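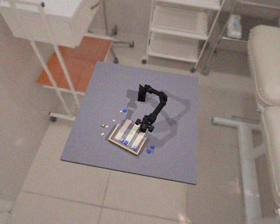 Do we need to settle on one gripper before we order anything for the second bench? For the fingers, we do. The arm, the mount and the controller can all be ordered now, and both grippers we're comparing bolt onto the same plate, but the finger blanks come from two different suppliers and the lead time on the long ones is terrible.

That was how we opened, more or less, and I'm putting it first so anyone who only reads the top of these notes gets the part they were going to message me about.

Notes from the September gripper meeting, typed up by me (Rui Cordeiro), so complaints about wording come to my desk. We started at 2:15 because the Olby people were in our room, and then we had to find the adapter for the screen.

Last meeting's notes
Accepted with one fix. I had written that the Canpolat gripper was the one with the rubber pads. It was the Groniso. Sorry, both of you who wrote to me.

Where the comparison stands
Just so we're all using the same words: the Canpolat is the wide one with the flat fingers, and the Groniso is the narrow one with the curved fingertips. We're running both in simulation first, on the tray-and-blocks layout, and then on the real arm at Cumville once the bench is free. The layout in sim is the one with the wooden-edged tray set at an angle, the three strips in it, the small blue blocks down by the ends of the strips, and the loose pieces scattered outside. I went on a bit about why I like that angle (the wrist has to turn, and that's where the two grippers start to behave differently) and was asked to move along, fair enough.

Each gripper gets 300 simulated picks. The Canpolat has finished its set and dropped 22 pieces. The Groniso set stopped early when the license server went down overnight, so I don't want to quote a number for it yet, and I'd ask people not to quote the one that was in chat on the first morning. That was a partial run with the old friction values!

What we can say is that most of the Canpolat drops were on the round pieces. It closes flat and hard and they squirt out sideways. On the blocks it's really solid, better than I expected when we picked it. The worry with the Groniso is the opposite corner case, where two pieces sit close together and the curved tips touch the neighbor on the way down.

Friction values
Long discussion, longer than it deserved, and I'm partly to blame. The question was whether we should tune the friction separately for each gripper's pads or keep one value for everything. One side said separate values are closer to real life. The other side said we haven't measured the pads, so we'd be making up two numbers in place of one. We went with one value for now and a proper pull test on both sets of pads at Cumville. When those come back we rerun everything, both grippers, all 300 – no mixing of old runs and new ones in the same table, please.

Camera
We have two options on the table, overhead and wrist-mounted. The overhead view is easy to set up and gives us the whole tray, but the gripper hides the piece right when you'd like to see it, and the Canpolat hides more since it's so wide. The wrist camera fixes that and gives us a cable that catches on the elbow (it came off twice in one afternoon, ask me how I know). We agreed to keep overhead for the comparison so both grippers get the same treatment, and to look at the wrist one again after that. I'd like it written down that I still prefer the wrist camera.

Controller
Short item. The new controller firmware lets us cap the closing force in software, which we've wanted forever. We tried 40 percent and 35 percent of full force on the Canpolat. At 40 it holds the blocks fine and still spits out round pieces. At 35 the round pieces do better, but it began losing blocks on the fast moves. Nobody was keen on having different force settings per piece at this stage, so the comparison stays at 40 and we note the other result in the write-up.

There was a question about whether the arm should slow down over the tray. I said yes, a little, and then we looked at the cycle times and I was less sure. Left open.

Room furniture in the sim
Someone asked if we could strip the cabinet, the carts and the rest of the furniture out of the sim room to make it load faster. We could, but we want the background left alone until the overhead camera work is finished, and changing it halfway would mean redoing the vision baseline. It stays. If loading is driving you crazy, use the headless mode, the instructions are pinned in the channel.

Money
The second Canpolat quote came in and it's higher than the first. I'm going back to them. No decision.

To do
Rerun the Groniso set from pick one once the license server is up – me.
Book the Cumville bench for the pull test – me again, and I'll take two mornings if they'll give them to us.
Ask Olby if we can borrow their force gauge. They offered it in the hallway, so I'm hopeful.
Order the arm mount and controller for the second bench. Hold the fingers.
Send me any odd-looking drops you've saved from the Canpolat runs, with the pick number, or I can't find them.

We finished at 3:40. Next meeting is in the same room, once the Groniso set is done, and I'll send the invite when I have a date.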